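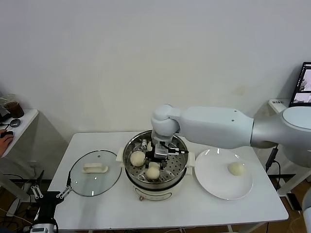
Steaming buns with the Lapointe two-arm kit: tips after two months in my kitchen workshop

Many readers wrote to me about the Lapointe kitchen kit, and most of the questions were about steamed food. So I collect in this page what I learned. I rent the kit by the month from Kindley, and I pay the normal price, 569 dollars, with no discount for writing.

Placing the pot

Put the steamer in the center of the table, where the arm can come from the side and then go straight down. The side handles should point left and right. When I turned my pot by a quarter, the finger touched a handle on almost every second try. Mark the place of the base with tape, so you find it again after washing.

The lid

The lid is the weak point of the kit. The manual says the left arm can lift it, and it can, but a glass lid with drops on it is slippery. I take it off by hand and lay it flat on the table, handle up, on the side away from the plate. Then wait until the big cloud is gone. Steam makes the small camera on the gripper blind -- you will see only gray on the monitor. Wipe the lens with a dry cotton cloth, never with paper.

The buns

Leave a good space between them. They grow, and two buns that touch will come out as one. Cold buns from the refrigerator are easier to grip than fresh ones, so practice with cold ones first. Set the grip force to 55 or lower in the menu. With 300, the factory setting, my first bun looked like a bow tie. A square of baking paper under each bun also helps, but cut it small, or it covers the holes and the bottom stays raw.

If a bun sticks, do not pull harder. Stop the arm, loosen the bun with a wet wooden spatula, and start again from the approach step.

The plate

Use a flat, round plate, close to the pot on the side of the moving arm. Teach the first drop point near the edge and not in the middle, otherwise the last bun has no room.

Cleaning

Arne Schmieder from the Kindley service desk told me to wipe the fingers with warm water and a little vinegar after every session. Dough that dries in the joints is hard to remove. Cables should stay away from the hot base. I did not respect this one Sunday, and had to order a new one from Pinthorpe.

Is it worth the money?

For a family, I don't think so. Tongs are faster. For a small shop that wants to test the idea, one or two months of rent is reasonable -- the kit to buy costs up to 2,000 dollars more than the Saver model, and the Saver has the same gripper. My neighbor Arturo Dal Bello has the Saver for his ravioli and is content with it, except for the noise.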